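Prendumgate Hall Users - notes from the September meeting

I said I'd do the minutes this time as I'm the one who always moans when they're late, so here they are. They're longer than they should be (sorry!) and I've left out most of the chat about parking.

We started at 7.15 pm, with 9 of us round the heaters. Apologies had come in from the Mekonnen supper club and from the sewing group, who had a clash.

1. Last meeting's notes
Agreed as they stood, apart from the price of the new kettle, which I'd got wrong. I've corrected it on the master copy. The hall phone is still cutting out and Wadix have been told again.

2. Money
The hall account stands at £423 after the electric went out. We're owed for two bookings in July and I've been asked to send a gentle reminder, which I will do once I've found the right address. The lease runs to 2034 so there's no rush on that front, but the landlord wants the back windows painted before the winter and that will have to come out of what we've got.

3. Bags and packing on the tables
This took up most of the evening, and I think it was worth it. Several groups pack things up in clear bags now and we've all ended up with different habits about where the bags go afterwards.
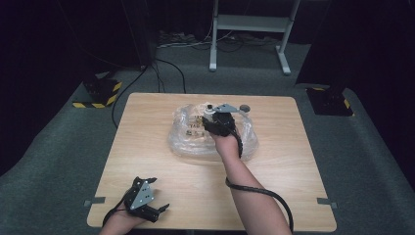 A clear plastic bag with dark printing on it, on the square table.

The square table got a lot of love, I have to say! It's a good size for one person to work at and it doesn't swallow the whole room like the long ones do. Somebody asked whether we could get another like it and the answer is yes, if one turns up cheap. Hevum had some second-hand ones in the spring and I'm to ring and ask what they want for them.

On the bags themselves, the supper club (by email) would like printed ones kept apart from plain ones, so that a bag with wording on it doesn't get used for something else. I was a bit doubtful as it sounded like one more box to trip over, but everybody else was in favour and I gave in. We'll have two boxes in the tall cupboard, one for printed and one for plain, and I'll do the labels. Anything torn goes in the bin and please don't fold it up and put it back - I know it's tempting.

There was a longish discussion about whether clear bags should be flattened before they're put away. They take up so much room scrunched up, and a clear one is very easy to miss on a pale table when you're locking up. We agreed flat, with the air pressed out, and the last group of the day to have a quick look over the tables before the lights go off.

I also asked about wiping down. Warm water and a well wrung cloth, please, and no spray polish on the wood, as it leaves a film and then tape won't come off cleanly. One group said they'd been using the spray for months and liked the smell. We had a bit of a laugh about it but the answer is still no.

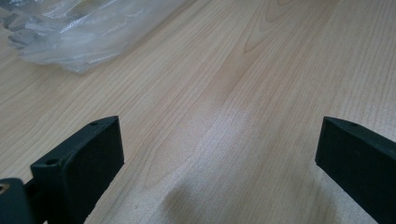
4. Tea things
We're down to the last of the teabags and there are more saucers than cups. I'll buy teabags out of the tin. Anyone with spare mugs at home, bring them along, any colour, we aren't fussy.

5. Cupboard keys
One key is missing from the hook. If it's in your coat pocket, just pop it back and no more will be said. If it hasn't come home by the next meeting we'll get a copy cut.

6. Anything else
The dance class asked for the side door to be left on the latch until 6 pm, agreed. The draught by the stage is worse - carried over again.

To do
Me: labels, teabags, ring Hevum, reminder for the July bookings
Sewing group: find two boxes with lids for the cupboard
All: bags flat, keys back

We finished at 8.40 pm. Next meeting is in November, same time, and I'll send the agenda round once I've got the heating quote.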